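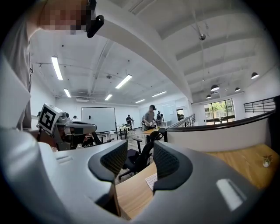 "A luz fluorescente é como a sogra: critica-se muito, mas é ela que aparece às sete da manhã"

A responsável pela iluminação do edifício da Monoren recebe-me à porta com um casaco vestido e outro no braço. O segundo é para mim. "Tectos altos", explica, e não volta ao assunto durante a hora e meia seguinte, embora eu volte a ele várias vezes em pensamento.

Pede para não ser identificada, em parte por modéstia e em parte porque ainda há gente no prédio que não lhe perdoou os candeeiros. Trabalha na Jostus, um ateliê pequeno que se dedica a interiores que já foram outra coisa. Este foi armazém de uma empresa de molduras, depois armazém de ninguém em particular, depois um sítio onde se guardavam cadeiras. Agora é a sala grande da Monoren: paredes brancas, tecto branco, vigas à mostra, condutas à mostra, e uma quantidade de luz que levou a primeira inquilina a perguntar se era possível entrar de óculos escuros.

"As vigas são estruturais, não havia grande conversa a ter com elas", diz. "As condutas é que foram uma decisão. Ou se tapavam, e perdíamos altura, ou se pintavam e fingíamos que tinha sido sempre essa a ideia. O cliente gostou muito da ideia que tinha sido sempre a ideia."

Pergunto-lhe se não se cansou já do tecto industrial à mostra. Olha para cima durante algum tempo.

"Cansei-me por volta da terceira pizzaria. Mas numa pizzaria aquilo é decoração, às vezes são tubos que nem levam a lado nenhum. Eu já vi uma conduta acabar numa parede, muito digna. Aqui o ar passa mesmo por lá. Ouve-se, se estiver calado."

Ficamos calados. Ouve-se.

A encomenda inicial, conta, cabia numa folha e dizia apenas que a sala devia servir "para tudo". É uma expressão que ela trata com o carinho que os médicos reservam à frase "vi na internet". Uma sala para tudo é uma sala onde alguém quer ler letras pequenas enquanto outra pessoa, a quatro metros, quer sentir-se num café. Daí a divisão que se percebe logo à entrada: de um lado, as luminárias fluorescentes compridas, rectangulares, penduradas na parte alta; do outro, onde o tecto desce, os candeeiros pretos em forma de cúpula, suspensos de fios finos.

"As compridas são para trabalhar. As cúpulas são para as pessoas acharem que a sala tem personalidade", diz. "As duas funções são legítimas. Só uma delas me deu chatices."

As chatices foram os fios. A Wutport, que fez a instalação eléctrica, queria cabos mais grossos e mais curtos, e apresentou um argumento técnico que ela descreve como "impecável e feíssimo". A Jostus queria que as cúpulas parecessem descer do tecto sem esforço. Trocaram mensagens durante semanas. A certa altura, alguém da Wutport enviou um desenho em que os candeeiros ficavam tão encostados ao tecto que pareciam ter medo de altura. Ganhou o fio fino, com uma peça de reforço em cima que ela se recusa a mostrar-me.

"Não vale a pena. Depois só vai ver a peça."

Passo o resto da visita a procurar a peça.

E porquê preto? A pergunta faz-se sozinha, numa sala tão branca. "Porque o branco estava esgotado", responde, e deixa passar uns segundos antes de ter pena de mim. "Não estava. Se eu pusesse cúpulas brancas contra um tecto branco, tinha gasto dinheiro para ninguém reparar. E queria que se visse, cá de longe, onde é que a outra metade da sala começa. Uma parede resolvia isso. Mas o cliente é contra paredes. É contra paredes como outras pessoas são contra o glúten."

O catálogo da Bright, de onde vieram as cúpulas, oferecia o modelo em preto, branco e uma cor chamada "argila nórdica", que ela mandou vir em amostra por curiosidade. Era bege. A amostra está hoje no ateliê e serve para guardar elásticos.

Quanto à temperatura da luz, aí a conversa ganha outra gravidade. Do lado das cúpulas escolheu lâmpadas de 3000 K, um branco já a puxar ao quente. Do lado das fluorescentes a luz é mais fria, e a fronteira entre as duas atravessa o chão da sala numa linha imprecisa que, garante, os utilizadores aprenderam a usar como argumento.

"Tive uma queixa por escrito de uma pessoa que dizia que a mesa dela estava na zona fria e que isso lhe afectava a disposição. Mudaram-lhe a mesa. Escreveu a dizer que na zona quente lhe dava o sono. Eu respondi que a sala era para tudo."

Há números que sabe de cor e diz sem consultar nada. O edifício inteiro tem 2143 metros quadrados, contando com uma cave onde ninguém quis que ela mexesse. A conta da electricidade do primeiro mês chegou aos 2671 euros e foi impressa e afixada na copa, com um ponto de exclamação a marcador. Veio a saber-se que parte da culpa era de um aquecedor na tal cave, ligado por alguém que também não quer ser identificado.

"Foi um mês difícil para a reputação da luz", diz. "Ninguém foi à copa riscar o ponto de exclamação."

Porque não trocou as fluorescentes por outra coisa, já que estava em obras? É a pergunta que lhe fazem em todas as visitas, e nota-se. As luminárias já existiam no armazém, espalhadas por onde calhava. Estavam boas. O orçamento, esse, nem por isso. Foram desmontadas, lavadas no pátio com uma mangueira, as partes que se podiam lavar, e voltaram a subir noutra disposição. Uma delas ficou na diagonal.

"Ah, reparou." Suspira. "Toda a gente acha que foi um erro. Foi a posição que as vigas deixaram. Eu podia dizer-lhe que quebra a monotonia da malha ortogonal e introduz uma tensão no espaço. Disse isso ao cliente, e ele repete-o às visitas, muito melhor do que eu."

Alinhamentos à parte, defende a fluorescente com uma ternura inesperada numa pessoa da profissão. Acha-a honesta e um bocadinho antipática. Diz que uma sala de trabalho não precisa de favorecer ninguém, que para isso há restaurantes, e que passou anos a desenhar ambientes acolhedores em que os clientes acabavam a ler a ementa com a lanterna do telemóvel. "Uma pessoa com o telemóvel na mão a iluminar o preço do polvo é o fracasso do meu ofício."

No tecto há ainda uma pequena peça redonda, suspensa de uma viga, e pergunto se é dela.

"Minha não é. Pergunte a quem tratou dessas coisas. Eu vinha a meio da obra e de repente estava lá um redondinho. É sempre assim: a pessoa deixa um tecto limpo e, quando volta, nasceu qualquer coisa."

Já o chão e as mesas ficaram fora do contrato, e ela faz questão de que isto fique escrito. Teve opiniões, que entregou por telefone. Sobre as paredes brancas também teve opiniões, mais brandas. Mandou pintar 2 amostras de branco lado a lado, para o cliente escolher, e ele escolheu em poucos minutos, muito seguro. Ela foi confirmar as latas. Era o mesmo branco, tinha havido uma confusão na loja.

"Não lhe disse nada. Ele ainda hoje diz que o outro era demasiado azul."

Subimos por fim ao patamar de onde se apanha a parte baixa do tecto quase ao nível dos olhos. Os candeeiros vistos dali fazem uma fila que vai diminuindo com a distância, e ela fica um momento a olhar, com o que numa pessoa menos desconfiada eu chamaria satisfação. Depois franze a testa.

"Aquele está torto."

Pergunto qual. Aponta. Não me parece torto. Ela tira do bolso do casaco uma fita métrica, pensa melhor, guarda-a, e diz que em dezembro há manutenção e que até lá é só não olhar.

À saída devolvo o segundo casaco. Ela apaga as luzes do corredor, as da sala ficam acesas, que ainda há gente a trabalhar, e eu pergunto-lhe que candeeiros tem em casa.

"Na sala tenho uma lâmpada pendurada pelo fio. Mudei-me há seis anos e ainda estou a escolher."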